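Finished the last Skevex book at two in the morning and I need to talk about it. Thread, no big spoilers! 1/

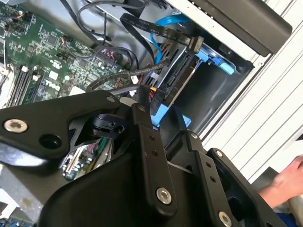
So the Skevex books are the ones my primary school library kept on the bottom shelf, by the radiator. A girl called Unen, a lighthouse that walks, and a very rude heron. I must have borrowed the first one ten times before I was eight. 2/

I only ever read the first 2 back then. The library didn't have the third and I honestly thought I'd dreamt it, until a copy turned up in a charity shop in February. Small press, Fivudia, spine a bit faded, someone's crayon on page 101. Lovely crayon too – they've given the heron a hat. 3/

It's 200 pages, which felt enormous for a picture-book-ish series, but the drawings are still there on nearly every spread. Scratchy ink, loads of sea. 4/

And the writing is SO much better than I remembered. The bit where Unen rows out to Nadar and has to whisper the whole way so the island doesn't wake up? I read it out loud to the cat, whispering. 5/

What I'd forgotten is how funny the grown-ups are. The harbour master who keeps posting letters to himself! The aunt with 60 umbrellas! As a kid I thought they were just odd. Reading it now I think they're lonely, and the book knows it, and it never says so. 6/

My dad used to do the heron in a sort of cross bus-driver voice. I can't read those lines any other way. Rang him to check he remembered and he did the voice straight off down the phone, didn't even say hello first. 7/

If you've got a child of six or seven, try book one at bedtime. The chapters are short and they stop in good places (well, mean places, you'll get begged for another). Book two is slower but it has the storm in it, so stick with it. 8/

Right, off to start again from the beginning. If anyone else had these growing up please come and shout about the walking lighthouse with me! 9/9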